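From: Mirjam Koller
To: dye-list
Subject: Re: red bleeding on cotton, second rinse

> I did 200 napkins in the fire red and the water still runs pink after
> the second rinse. Is it the dye or the fabric? Ours came from Dolach
> and the label only says "prepared for dyeing." Should I soak the whole
> lot again in soda ash?

Don't soak them again yet. Extra soda ash won't fix dye that has already reacted with the water, and that is most of what you are seeing.

Do a cold rinse first to get the soda ash out, then go hot, as hot as your machine allows. Two rinses is too few for red. I plan on five. We have hard water in Tekitz, so I add a softener to the first hot wash. Leave the cloth sitting in hot water for a few hours between washes if you can.

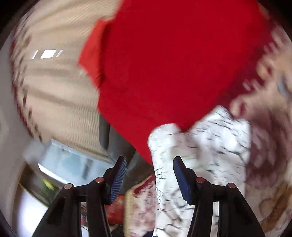
Bright red cloth.

To test, iron a damp napkin between two pieces of white cotton. If the white stays white, stop washing. Check one from each dye bath, as the baths can differ.

As for the fabric, I bought 100 yards from Dolach in September and scoured all of it before dyeing, whatever the label said. The unscoured test piece came out blotchy but bled no more than the rest.

Does anyone still have the rinse chart Shahbazi posted? My copy stops at the blues.

Mirjam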